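The year I stopped buying clothes

I have a confession, and it involves 33 jumpers. I laid them all out on the bed one wet evening in January, meaning to find the grey one, and there they were, a great woolly heap of them, and I could only remember wearing four. So I made myself a promise. No new clothes for 365 days. Nothing from the shops, nothing online, and (this was the painful bit) nothing from the charity shops in Clurkthorpe either, where I had been a loyal and frankly over-enthusiastic customer for years.

The first month was easy. I was smug! I told everyone at work, and probably a few people at the bus stop too. By March I was standing outside the window of Petersen, the old outfitters on the high street, looking at a navy raincoat the way other people look at cake.

What saved me was learning to mend. I'd never been taught. My mum could turn a collar and let down a hem while watching the telly, and I'd somehow got to my forties without being able to sew on a button that stayed put. I signed up for an evening class in the library's upstairs room, where I learnt to darn on a sock so badly gone at the heel that it was mostly air. My first darn looked like a squashed spider. I wore it anyway, and it gave me a blister. 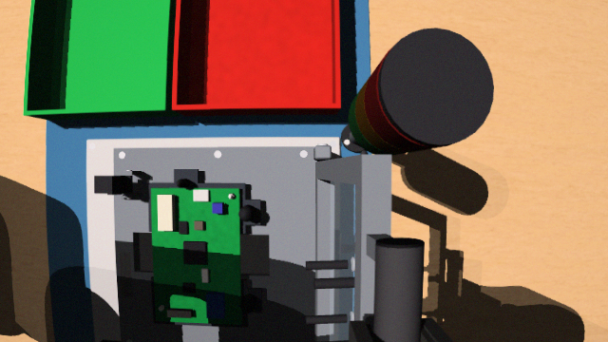

By summer I'd got the hang of it, more or less. I patched the knees of my gardening trousers with a bit of old curtain, and I took in a skirt that had been hanging at the back of the wardrobe since a wedding in Beltach. Moths had got into my favourite cardigan, the green one, so I went round every hole in bright orange wool and made a feature of them. I've had more compliments on that cardigan than on anything I ever paid full price for.

There were wobbles. I cheated 2 times, once on tights (I maintain tights don't count) and once on a sunhat, bought in a panic on a very hot ferry. My sister says the sunhat counts double because I didn't even need it. I'd left mine in the car.

The money surprised me. I'd guessed I might save a few hundred pounds, but when I went back through the previous year's bank statements with a strong cup of tea, the total I'd spent on clothes came to just under £3,000. I read it again, then had a biscuit and read it a third time.

I'm shopping again now, though slowly. I've bought one pair of boots and had the old pair resoled as well. The raincoat had gone from the window by October, and I did mind, a bit. The jumpers are down to twelve.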